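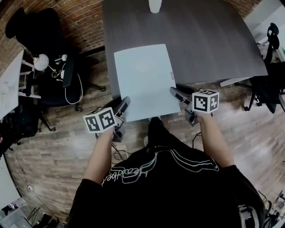 Left is left until somebody swaps the cubes

Writing this fast, between runs, so forgive the state of it.

We had a bad afternoon in December and I've been annoyed about it ever since. Two arms, one sheet of paper, a fold we had every reason to think was easy. The left arm went for the right corner. The right arm went for the left corner. They met in the middle at the wrist and kept pushing. The force limit tripped, as it should, but it tripped late, and by then Thanakorn Onsri had already put his hand in to save the paper. Bruised knuckle and a lot of swearing. It could have been a good deal worse and everyone in the room knew it.

The write-up said operator error. I think the write-up is wrong, and I think most write-ups like it are wrong, and that's what this is about.

What happened

Prorero is our paper-handling project. A person holds a gripper in each hand, works a sheet on a table, and the marker cubes on top tell the software where each hand is. Do that enough times and you train the arms on it. We had 1,657 takes. Of those, 788 had left and right the wrong way round.

How? Somebody took the cubes off to clean them and put them back on the wrong grippers. That's the whole cause. The cubes look the same unless you read the pattern, and who reads the pattern? The software does, and the software believed that whatever carried the left cube was the left hand. It had no reason to doubt it. So for nearly half the set every left-hand motion got filed under right.

The training run didn't complain. The loss curve looked fine. A bit lumpy. Gilmar Cordeiro said it looked lumpy, to be fair to him, and we all said paper is a lumpy problem and went to lunch.

Why "operator error" bothers me

There were two mistakes blamed on people. The cubes going back wrong, and a hand going in near moving arms. Both real. I'm not going to pretend Thanakorn should have reached in, and he doesn't pretend it either.

But look at what had to be true for either one to matter. The cubes had to fit both grippers. The recorder had to accept a take with the hands crossed over from start to finish, for 788 takes, without a peep. The arms had to be allowed to run a brand new policy at full speed, first try, with a person standing close enough to touch the table. None of that was done by the person with the cleaning cloth.

When you write operator error you get a retraining session and a laminated sign. We got both. The sign says CHECK CUBES. It's hung next to the older sign that says CHECK CABLES, which has been up so long that I can't say I see it any more.

And cables, while I'm at it. Every hand-held setup I've worked with trails them. You learn to step over them and you stop noticing. You keep going with a lead pulling at your wrist and that goes into the data too, a little sideways hitch in the motion that the arm then copies faithfully with no cable attached. We found that one as well, going back through. 109 takes with a tug in them. Nobody got blamed for those since no one was hurt, so they don't have a line in the report at all. Which tells you how the report was written.

What I'd do instead

Key the mounts. One peg on the left, two on the right, and then the wrong cube doesn't go on. Lemieux, who supply our mounts, quoted us for it and the price was small enough that I was embarassed we had ever talked about it in a meeting.

Make every take start with a check. Touch the grippers to two marks on the table, left to left, right to right. If they're crossed, the recorder refuses. Refuses, I mean, no yellow banner you can click past. People collecting data are tired and are on take sixty of the same fold. They'll click past anything. I do.

Slow first runs. New policy, quarter speed, nobody inside the tape. The group at Stekstead has done this for ages and we used to make fun of them for it. Fair enough, they can make fun of us now.

And plot the hands. Just plot them! Anybody looking at the paths from above for a handful of takes would have seen it. We had pages of summary numbers and not one picture of where the hands went.

The argument I keep hearing

It goes: all this slows collection down. Yes. A touch check costs a few seconds a take and over a long set that's real hours, and the person asking for those hours is usually the one with a deadline. I get it. I have been that person, I was that person in December, in fact I turned down a startup check back in the fall for exactly this reason. My name isn't in the report either.

But we threw out or relabeled close to half of what we had. The relabeling sounds easy, swap the columns, done. It wasn't done. Some sessions had been swapped partway through and we had to go through them by eye. That took way longer then the checks ever would have.

Someone at the Pleltville meetup told me you could just let the model sort it out, more data and the crossed takes wash out. Maybe with a few. With that many I don't buy it, and I wouldn't stand next to the arm that was supposed to prove it.

The knuckle is fine. The paper was not. The report still says operator error on the front page and I've asked for it to be changed to something like "interchangeable parts, no check at start of take, full speed first run." Clumsy title, I know. I was told there's a drop-down menu and that isn't one of the choices. So I've asked who owns the menu, and I'm waiting to hear.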